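Part-time shop assistant, Larnthorpe
Posted 20 Nov 2021
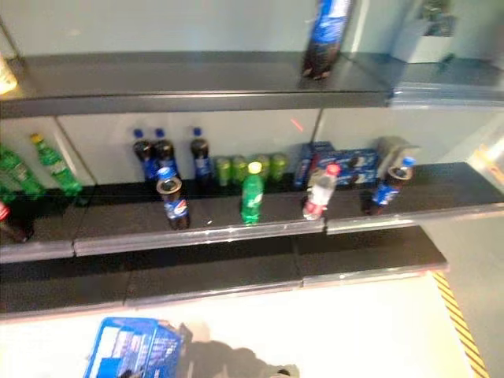 Fitzgerald Stores is looking for a part-time assistant to join the team at our Larnthorpe shop. The job is 17 hours a week over four days, including every other Sunday. Most shifts are afternoons and finish when we close at nine.

You will serve on the till, put out deliveries, check dates and help with the parcel counter. Some lifting is involved. Shop work would be useful but we will train the right person, and you will work alongside Ita Dunne for the first two weeks.

Applicants must be 18 or over as we sell alcohol. Staff get a discount on shopping and paid breaks.

To apply, hand in a CV at the till marked for Catríona Tully, with the names of two people who can give you a reference. Please say which days you cannot work. Interviews will be held in the shop in early December.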